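Table clutter, August batch

Gallery page for the Ji planner work, Stindano office, Florkville. Posted 15th August. Notes are mine (Hyun-seo), so blame me for spelling.

Quick background for anyone coming in cold. Ji is our grasp planner. It takes wrist views plus gripper pose, spits out ranked grasps, then Edura (the scheduler) picks one and checks it against the joint limits. Since March the whole thing has been retrained on hand-held demos. Two people, one table, lots of junk on it. 593 clips kept so far after Sun-ja's filter pass.

Soft stuff is still the hard part. Tissues, cloth, cables. A box has a shape and keeps it. A tissue doesn't, and the old depth mask just ate the loose edges — the planner thought the thing ended at the fingertips. Then place would drag the rest across whatever was next to it. New mask keeps the dangling part as its own region and pads the place target by 10 mm. Ugly but ok. 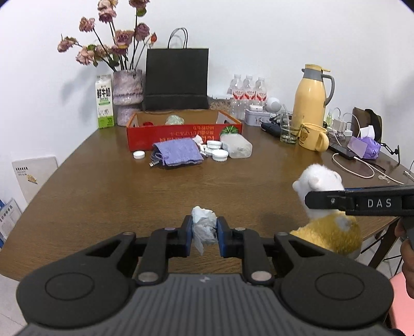
Second fix was arm filtering. With two tools over one table the other arm lands in your view all the time, and the segmenter used to call it an obstacle. Fixed one, like a wall. Edura would then plan way around something that was about to move anyway. Gunnel split it out into a "moving agent" class with its own timeout. 25 ticks, then it gets re-checked. Plans are shorter now, retries down too, don't have a clean number for the retries yet.

Third thing, clear plastic. Depth is junk on anything see-through. Ok-hee wrote a fallback that uses the RGB edges only and drops the confidence score, so Ji will go for somthing else first if it can. Good enough for picking order. Not good enough for grasping — leave that flag off.

Replay tool has a scrubber finally. Press g to step between grasp events, shift-g for backwards. Crashes on clips over 337 frames, known, Si-eun has a branch for it.

Still open: cable under cloth. Planner picks the cloth, cable comes along teh way it likes. No plan for that yet. Ideas to Gunnel pls.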